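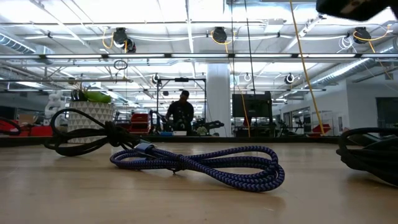

# Getting rid of the storage unit

6 July 2024

I gave up the storage unit in Dranelen this week. I had it for four years, paid for it every month, and went there maybe twice a year. The last time was in September, when I needed a suitcase and came home without it.

I rented the place when I moved from the house to the apartment. The plan was to keep it for one winter while I worked out what would fit. Then the bill went on autopay and I stopped looking at it. When I finally added everything up, rent plus the lock plus the insurance they make you buy, it came to $1565. The things inside were not worth that. I doubt they were worth $500.

It took seven trips in my car to empty it. I could have hired a van from Kaliletti, but the weekend price was silly for such a short drive, and small loads made me deal with each one before going back for the next. I think that helped. With a van I would have put the whole lot in my hallway and lived around it until Christmas.

Most of it was easy. The old curtains and two chairs went to the thrift store in Vik. They don't take mattresses or anything with a stain, and they close for lunch, so call first. Paint cans went to the county drop-off, which only opens on certain mornings. Books I left on the free shelf at the laundromat, a bag at a time.

Paper was the slow part. I had boxes of bank statements from an account I closed long ago, and manuals for appliances that stayed with the house. I shredded what had my account number on it and recycled the rest. I did keep one folder of letters, and a recipe notebook with the cover gone.

The Ninum bookcase came home with me. It fits behind the bedroom door if I leave off the bottom shelf - not perfect, but I like it better than the one I bought to replace it. That one is for sale now.
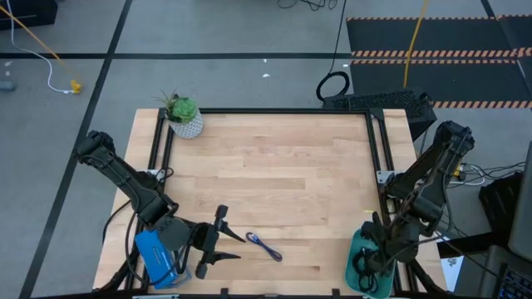
**Do I miss having the extra space?**

Not so far. I wasn't using it as space, I was using it as a place to put off deciding. The one thing I've looked for since is a folding table, and I'm fairly sure I gave that away before I ever rented the unit.

The deposit is supposed to come back by mail. I swept the floor and took the lock off myself, and the office gave me a signed slip, so I don't expect an argument over it. Next is the closet by the front door.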